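Relatório de turno, cozinha Plodinard
Conto
Dezembro de 2025

O contrato com a Wultero previa 4000 episódios válidos na cozinha Plodinard. No início do turno o contador marcava 1415. O operador abriu a sessão, calibrou os comandos de mão contra a pose neutra e confirmou que o relógio do simulador e o do servidor divergiam menos do que o limite do protocolo.

O protocolo tinha 16 páginas. Definia episódio válido como uma sequência contínua, do sinal de início ao sinal de fim, em que o objeto indicado na instrução termina dentro da região indicada na instrução, sem penetração de malhas e sem correção manual do estado. Definia também o que fazer com os episódios não válidos: guardar, etiquetar com um código de falha, não apagar. Havia 4 códigos. O operador usava três.

A Plodinard era uma cozinha que não existia em nenhum edifício. Tinha sido modelada na Tatside, a equipa de cenários, a partir de uma planta que ninguém no turno conhecia. A geometria era fixa. Variavam os objetos, as suas posições, a altura do ponto de vista e a frase de instrução. A cada reinício o gerador, chamado Woo em toda a documentação, sorteava uma disposição nova e escrevia a semente no cabeçalho do ficheiro.

O operador leu a primeira instrução e executou-a. Leu a segunda e executou-a. Na terceira, a preensão falhou por escorregamento lateral: código 2. Repetiu com a mesma semente, como mandava o protocolo, e a segunda tentativa foi aceite pelo validador automático.

Ao fim da primeira hora, o painel apresentou a taxa de aceitação do turno e, ao lado, a taxa de aceitação do modelo treinado com os dados da semana anterior. O modelo era avaliado nas mesmas cozinhas, em paralelo, num servidor a que o operador não tinha acesso. Via-lhe apenas o número. Nessa manhã os dois números estavam próximos.

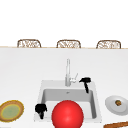 O episódio seguinte não começou de imediato. O sistema carregou a cena, apresentou a instrução e ficou à espera do sinal de início. O operador não o deu. Tinha reparado, no registo lateral, que a semente já constava da lista.

O Woo não repetia sementes. Estava escrito na página 9. Em caso de repetição, o operador devia interromper a recolha, anotar o identificador e abrir uma ocorrência. Ele anotou o identificador. Antes de abrir a ocorrência, procurou o ficheiro anterior com a mesma semente e mandou reproduzi-lo na janela secundária.

O ficheiro era de outubro. O cabeçalho atribuía-o ao seu posto e ao seu código de operador. A trajetória não lhe pareceu sua. O movimento aproximava-se do objeto em linha reta, abrandava muito cedo e fazia uma pausa de vários ciclos antes de fechar a garra. O operador conhecia o próprio modo de fazer aquilo: chegava por cima, ligeiramente pela direita, e fechava ainda em descida. Os revisores já o tinham advertido duas vezes por isso. A descida com fecho antecipado reduzia a duração média do episódio e aumentava a dispersão da força de contacto.

Reproduziu outros ficheiros do mesmo mês. Todos tinham a aproximação reta e a pausa. Os de novembro tinham uma pausa mais curta. Nos do início do mês corrente, a aproximação curvava um pouco para a direita.

Abriu a ocorrência. No campo de descrição escreveu: semente repetida; ficheiro anterior atribuído a este posto; perfil de velocidade não coincide com o perfil atual. Releu a última frase e retirou-a, por não corresponder a nenhuma categoria do formulário. Depois voltou a colocá-la.

A resposta chegou antes do fim do intervalo. Vinha da fila de apoio da Wultero e tinha o formato habitual. A repetição era intencional. Uma fração das sementes antigas estava a ser reapresentada para medir a deriva dos demonstradores ao longo do tempo. A página 9 seria revista. O perfil de velocidade de um demonstrador altera-se com a prática e a alteração observada estava dentro do esperado. Pedia-se que retomasse a recolha.

O operador aceitou a explicação. Era tecnicamente correta. Pediu apenas, na mesma ocorrência, o gráfico de deriva do seu posto, para referência. O pedido foi deferido e o gráfico foi anexado sem comentário.

Eram duas curvas. A primeira, a cinzento, representava a duração da pausa antes do fecho, de outubro até à data, e descia de forma regular. A segunda, a azul, representava a mesma grandeza no modelo avaliado em paralelo. Descia também. O operador ampliou o eixo horizontal até distinguir os dias. Em quase todos os pontos de inflexão, a curva azul mudava de direção antes da cinzenta.

Verificou a legenda. Verificou se as cores não estariam trocadas, comparando o último ponto da curva cinzenta com a média da sua sessão, que o painel mostrava com três casas decimais. Os valores coincidiam. A curva cinzenta era a dele.

Guardou o gráfico na pasta do posto. Considerou acrescentar uma nota à ocorrência e verificou que já estava encerrada. Para a reabrir precisava de um código de motivo. Leu a lista dos motivos até ao fim e fechou-a.

A cena continuava carregada, com a instrução na barra superior e o temporizador a zero. Deu o sinal de início. Tentou aproximar-se em linha reta, como em outubro, e abrandar cedo. O movimento saiu-lhe irregular, com uma oscilação no eixo vertical que o filtro não conseguiu absorver. Falhou o fecho. Código 2.

Repetiu com a mesma semente. Desta vez não pensou na trajetória. A mão subiu, entrou ligeiramente pela direita e fechou ainda em descida. O objeto terminou dentro da região indicada. O validador demorou um pouco mais do que o normal e aceitou.

O contador avançou uma unidade. No painel, a taxa do modelo foi atualizada primeiro, e a do turno logo a seguir. O operador registou a hora da atualização no caderno do posto, premiu o reinício e esperou pela semente seguinte.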